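Wendwood hand-held grippers - setup, upkeep and repair notes

Status: partly current. The finger section was rewritten in January. The calibration section is older and I trust it less.

Maintainer: Eustaquio Quintero. Bench repairs: Sarahí Contreras.

What these notes cover

One pair of hand-held grippers, left and right, each with its own wide-angle camera, used for folding and handling clothes on ordinary beds. The Onitbridge pages that came with the hardware assume a clean table and stiff objects. Shirts and fuzzy blankets are neither, and a good share of the advice in those pages did not hold up for us. Where we disagree with them, we say so.

Before a session

1. Close each gripper fully and look at the fingertips from the side. If they meet crooked, stop and go to "Fingers".
2. Open and close 20 times by hand. The quick start says five. We have missed a sticky link at five.
3. Put a driver on every link screw. Snug only.
4. Wipe the lens with a dry cloth. Lint gets on it sooner than you would think.
5. Run skatau check and read the numbers yourself. The green "OK" it prints means the files were written and very little else.

Fingers

The finger pads are soft, and they are the part that wears. The supplier rates a set for 2000 closes. We swap at 900, when thin hems start to slip on our bench shirt. Maybe other fabrics are kinder. We have no numbers for them and I would not guess.

Swap both fingers on a gripper together. A new pad facing an old one pulls cloth to one side, and the recorded width drifts with it. After a swap, run skatau zero with the gripper closed, then again after 200 closes while the new pads settle. The second zero is not in the Onitbridge pages. Skip it and compare your widths, if you doubt us.

Links and screws

Play in the linkage shows up as noise in the width reading, and people then blame the camera. Sarahí has taken apart three units sent to her bench as "bad camera" and found a loose link in each one. Check the links first.

Do not use thread locker on the inner links. The Chu kit includes a small tube of it and a card telling you to. It crept into the joint on our right-hand unit and we spent an afternoon getting it out.

Lint

Long-pile blankets shed into the joints. Blow them out after each session - short bursts, gripper open. Oil makes it worse. If a joint feels gritty after blowing, take it apart and brush it.

Both grippers in use over a black T-shirt on a bed:
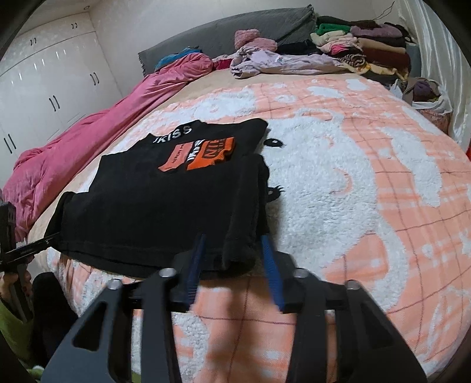
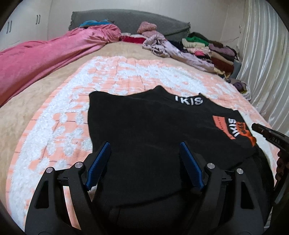
Calibration

The lens file is per unit. Do not copy it from left to right, even though the loader will let you and prints no warning. We did this once and lost 925 clips to it before Eustaquio noticed that the edges of the bed did not line up between the two views.

Recalibrate after any drop, however small, and after any camera mount screw has been turned. The Onitbridge schedule of once a month seems arbitrary to me. Ours has held for longer than that with no drops and failed within a day with one.

Known problems

- Dark fabric gives poor tracking up close. The claimed fix in the last Skatau release made no difference we could measure.
- Width reading sticks at its last value if the cable is bumped. Unplug, plug in, zero again.
- Left and right clocks drift apart in long sessions. Restart both at each break.

Send corrections to Eustaquio, with the log attached. Reports without a log get asked for the log.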